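Chapter 2
Small Things with Edges: Looking Closely at Hand Objects

Last updated: March
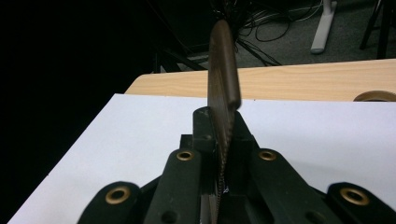
Figure 2.3. A long, flat, dark brown object with a rounded end, standing on its narrow edge. Fine lines run along its length, and there is a row of tiny teeth low on one side.

Before we get to the naming of parts, I would like you to go and fetch something from a drawer. Any drawer will do, although the one in the kitchen where everything ends up is usually the best (mine has given me material for most of this chapter!). Choose something flat and longer than it is wide, put it on a sheet of white paper, and spend a few minutes with it before you write a word.

Students who come to us from the Almont introductory course often want to start with what a thing is for. I understand the urge, and I share it, but in this chapter we will hold off on purpose until Section 2.4 and begin with surface, outline and edge. Take the object in Figure 2.3. The lines along it could be called grain, or they could be called ridges, and you would want your fingertips to help you decide. Write down both words and leave them there for now.

Edges deserve more patience than they usually get. Teeth as small as these are easy to pass over until a bit of light catches them, so turn your own object slowly beside a lamp and look along each side in turn. The Jusura worksheets at the back of the book have 23 outlines to practice on, and I would suggest trying some 3 of them before you go on to Section 2.2, where we take up tips, ends and corners.

Reader comments

I used this with my evening group and we never got past the drawer. Lovely hour, though.

Is the Lodhi edition the same for this chapter? My section numbers are off by one.

Could the worksheets be printed larger, please? The small outlines are hard on older eyes.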